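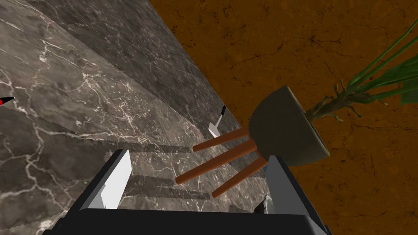

Pale grey on the left, mid grey on the right, charcoal around them.

So I've been trying to pick a grey for the hallway. I know, I know. It's a hallway. You walk through it to get to the toilet. But I have now spent most of August on it and I'm telling you lot about it because my household has stopped listening.

It started when the old wallpaper came off (cream, embossed, smelled like soup) and I went down to Jastano for a tin of white. They don't really do a tin of white any more. They do a wall of little cards, 41 of them in the grey section alone, and I brought home a fistful and stuck them up with masking tape next to the light switch.

First favourite was a colour called Flotell, a very light one with a bit of green hiding in it. Gorgeous at 7 in the morning. By dinnertime, under the hall light, it looked like the inside of a fridge. Then I went darker and bought a sample pot of Hájek, which is nearly charcoal, and painted a big square at the far end past the linen cupboard. I loved it! I loved it for two whole days, and then I carried a basket of washing past it in the dark and walked straight into the door frame.

A few things I've picked up along the way, in case you're in the same boat. Paint your sample on a bit of cardboard so you can move it about. Look at it beside the skirting boards, because a grey that seems warm on its own can go quite mauve against gloss white. And don't look at other people's hallways online after 10 at night, they all have skylights.

The money side is a bit silly too. The good washable stuff was going to be up to $300 with undercoat, and my whole budget was $200, including rollers and a new drop sheet (the old one went mouldy in the shed). Wevus had a mid grey in low sheen that came in under, so that's what's sitting by the front door at the moment, still with the lid on.

I've filled the nail holes and sanded the worst of the lumps. The ceiling can wait. I might do the inside of the linen cupboard in the leftover Hájek, though, there's just enough in the pot.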